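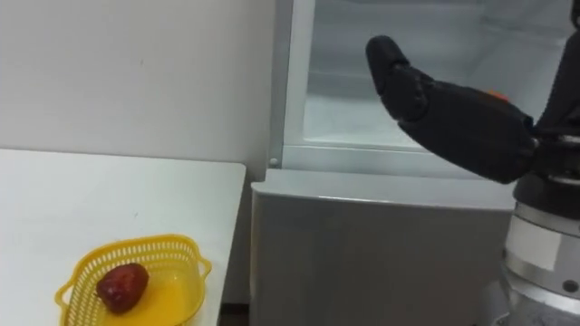
Home Visits Workshops Links Contact

Open day at Irnadow, Clolstead

September 27, 2020, by Hnat Dmytriv
Last updated 2:30 pm

Quick write-up before I lose my notes. Got to Clolstead late, missed the welcome talk and the coffee, went straight to the back room. Glad I did. Most of the building is benches and posters but the back room has the fridge cell, and that's what I came for.

The cell is one humanoid, one refrigerator, one white table, one yellow basket. Fruit moves between basket and fridge. They call the robot Stan. The software on top is called Faleo and I won't pretend I followed much of it. What I wanted to know was how they keep the thing running week to week, so I pestered the tech on duty for most of the afternoon.

Setup

The table goes right beside the fridge with a narrow gap left between them. Don't close the gap, I was told. They did once, and every time someone leaned on the table the fridge moved with it and the taught positions were off. Now the two don't touch.

The basket sits near the fridge end of the table. It gets moved around on purpose within reach, but the table and the fridge stay put. Everything happens in the top compartment, at arm height for Stan. Lower doors aren't used at all. The fridge is not cold, I asked.

Start of day takes 15 minutes when it goes well. Power up, arms to home, then fingers one at a time, open and close, and somebody watches the thumb. The thumb gets its own check becuase it does more than you'd think. An apple can ride on top of it with the fingers pointing straight up, no squeezing at all. 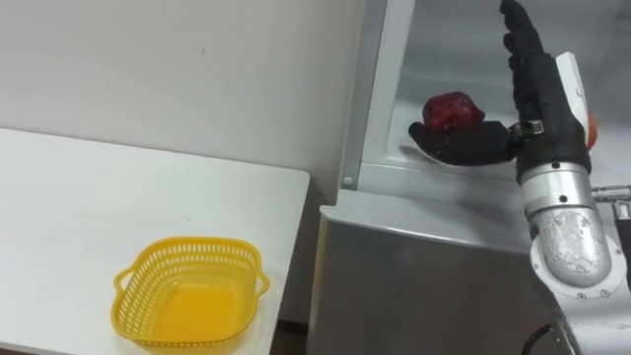 So if the thumb sits even slightly low, fruit rolls. Fix is to loosen the joint, set it again against a little block they keep in a drawer, tighten, repeat the check. I watched this done once. 2 minutes, no drama. Doing it for the first time apparently ate a whole afternoon.

Finger coverings get wiped down at lunch. Strawberries leave juice, juice gets tacky, then the apple doesn't let go when it should. The strawberry is the hard one anyway. Soft, small, different shape every time, and by the end of the day it looks pretty sad. They swap it for a fresh one when it won't hold together.

The log

Paper, on a clipboard. 143 entries so far on this robot. I flipped through it. Nearly all of it hands and cables. Somebody had written "thumb again" four pages running. Only a few entries about legs, one about the floor being mopped at a bad moment.

Cables are the real chore. Black cables hang off the torso and along the arm, and one long one goes off across the floor. When the arm reaches forward into the compartment the loops at the shoulder need enough slack or they tug at the connectors. Too much slack and they catch on something on the way back. Someone walks round and looks at every loop with the arm fully out before each run. No tool for that, just looking. 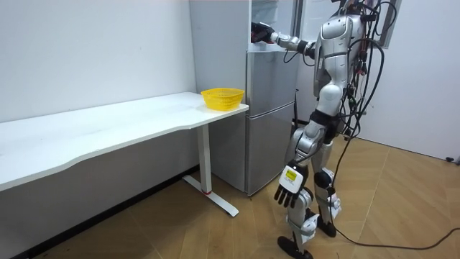
What breaks

Connectors first. They keep 30 spares in a tin and were reordering the week I came. Then the wrist bolts, which work loose, so they get a paint mark across the head and you check if the line is still a line. I'm stealing that for our own bench.

Asked what happens if the fridge gets bumped. Push it back to the tape, run the reach with nothing in the hand, then try again with fruit. If the fingertips brush the edge of the opening, stop and re-teach. Re-teaching is done by hand with two people, one on the arm and one at the stop button.

Worth going?

Yes if you like maintenance talk. Parking bad, go early, ask for the back room. They said there's another open day planned but no date yet. I have the start of day checklist copied out by hand, will type it up wehn I get time. Write to me through the contact page if you want it sooner.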